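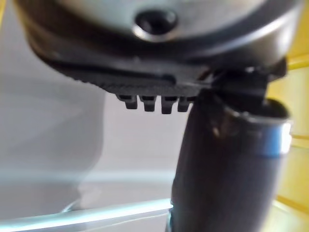 ## 5. Checking the wrist camera view

Viremero's leaflet says the Orine gripper needs no adjustment out of the box. Do these steps anyway.

1. Power the arm down and wait 60 seconds.
2. Wipe the camera lens with a dry cloth.
3. Power up and open the live view. The ridged plate, its row of four teeth and the finger with the metal band should all show.
4. Close the gripper at the lowest speed. Stop if the finger leaves the view.
5. Save the view as your reference.

**Note:** Parts this close to the lens look soft. The leaflet promises "sharp at any range." We would not plan a job around that.

**Caution:** Keep hands clear during step 4. The soft-stop feature is switched off by default, whatever the sales page implies.

Repeat after every 324 cycles.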